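Home | Current Issue | Archive | For Authors | Contact

4. Surfaces, Coverings, and the Handling of Soft Objects

4.1 Preparation of the table

The third part of the study was concerned with household objects that bend, crease, or give when held. Earlier sections dealt with boxes and bottles, whose outlines stay the same however they are set down. Soft objects offer no such fixed outline, and the surroundings in which they are viewed have a larger effect on how well their shape can be judged. For this reason the Koderura protocol, which governed all sessions reported in this paper, sets out the treatment of the table and its coverings in some detail.

A plain white tabletop was used throughout. Cloth was limited to pale and gray tones without pattern. Printed fabrics had been permitted in the pilot work at Sakdale, where observers reported that stripes and checks drew the eye away from the object and made small folds hard to follow. Pale cloth brings its own difficulty. A hem lying over a darker layer reads clearly, while the folds within a single pale layer are told apart by shading alone. Hodžić's lighting notes, prepared for the same protocol, recommend that the cloth be left with its natural folds and that no attempt be made to press it flat between trials.
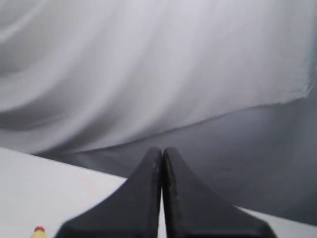

Does the color of a covering affect how the softness of an object is judged?
Color has a small effect, and the contrast between the object and whatever lies behind it matters more. A light object against a light cloth was generally judged firmer than the same object against a darker one.

The finding was consistent across both groups of observers, although it was weaker among those who had handled the objects before the session. Ljubica Golob, who supervised the observer training, noted in the October review that experienced observers tended to look for the point where an object was held and to judge its stiffness from there outward. Untrained observers looked first at the overall outline.

4.2 Selection of soft objects

The object set contained 12 items, drawn from the Rolliretti list of common household goods. Kitchen sponges, folded dishcloths, and children's toys made up most of the set. Items were excluded if they shed fibers, left a residue on the table, or could not be cleaned between sessions. Each remaining item was assigned to one of two classes – those that return to their first shape when released, and those that do not.

Rubber toys belong to the first class and proved the most useful items in it. A squeaky toy in the form of a chicken has a long body, a narrow neck, and a wrinkled surface, and so presents several kinds of shape in one object. The bright yellow of the toy also stands well apart from white and gray, which allowed observers to follow the line of the body even when part of it was hidden from view. The red band around the neck gave a fixed point of reference in the written descriptions.

4.3 Holding at two points

An object held at one point hangs according to its own weight. Held at two points, it takes a line that depends on the distance between them, and a long toy may sag, bow, or lie almost straight. Observers were asked to describe this line in their own words before choosing a term from the printed sheet. The free descriptions were longer for the rubber toys than for any other items, and roughly 2 in every five mentioned the neck before any other part.

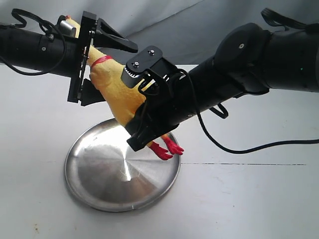
Figure 2. Yellow rubber chicken held at two points above the white tabletop, gray backdrop behind.

Terms referring to direction ("slanting," "running down") were chosen more often than terms referring to stiffness. We take this as a sign that the slope of a held object is noticed early and may color later judgments about the material. The printed sheet did not separate the two questions clearly enough, and a revised version places direction on its own line. Results for dishcloths, which fall in the second class, followed a different pattern and are treated in Section 5 together with the remaining flat goods.

Shares: 2 | Comments: 0

Contact the editorial office | Copyright held by the authors | Back to top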